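Bin (container)

A bin is an open or lidded container used to hold loose goods, parts, grain, coal, waste or other material. The word covers a wide range of sizes, from a small tray on a workbench to a storage structure on a farm. Most bins have a flat bottom, walls on all sides and an opening at the top or front through which the contents are added or removed.

Name

The English word goes back to Old English binn, which meant a manger or a basket. For a long time it was used mainly for containers that held feed, flour or bread. In British English the word on its own now usually means a container for trash, while in American English it more often means a container for storage.

Shape

The simplest bins are boxes with straight walls. Straight walls give the most room for a given floor area, but empty bins of this kind cannot be placed inside one another. Bins with sloping walls are narrower at the bottom than at the top. They hold less, but they nest when empty, and material near the walls tends to slide toward the middle. The angle needed depends on the contents. Dry grain slides on a fairly gentle slope, while damp or sticky material may cling to a steep one.

A hopper is a related container with an outlet at the bottom. A bin with a closed floor has to be emptied from above, by tipping, or through a door in one wall.

Materials

Wood was the usual material for household and farm bins until the 19th century. Flour bins were often lined with tin to keep out mice and insects. Sheet metal became common as rolled steel grew cheaper, and it is still used in workshops, where parts may be heavy or have sharp edges. Metal bins are made by folding a cut sheet and joining the corners with rivets, spot welds or a continuous weld. The top edge is often folded over for stiffness and to cover the cut edge.
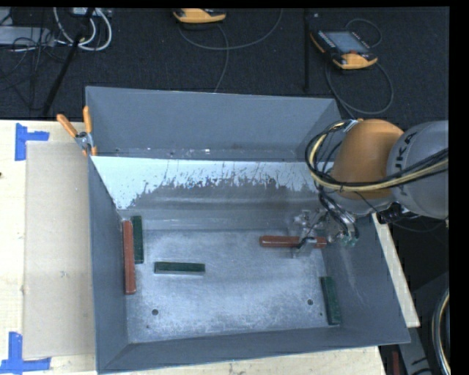
Open-topped sheet-metal bin holding red and green bars.

Surfaces may be left bare, painted, powder coated or galvanized. Paint on the inside of a bin wears faster than paint on the outside, and bare steel will rust if it is stored in a damp place. Molded plastic has replaced metal for many light uses. It does not rust and weighs less, but it can crack in cold weather or after long exposure to sunlight.

Storage systems

Small parts bins are often hung on a rail or set on open shelves, with a lowered front so that the contents can be reached without moving the bin. In a two-bin system, a worker takes parts from one bin until it is empty, then starts on the second while the first is refilled. The empty bin serves as the signal to reorder, so no written stock count is needed.

See also

Basket
Crate
Hopper
Silo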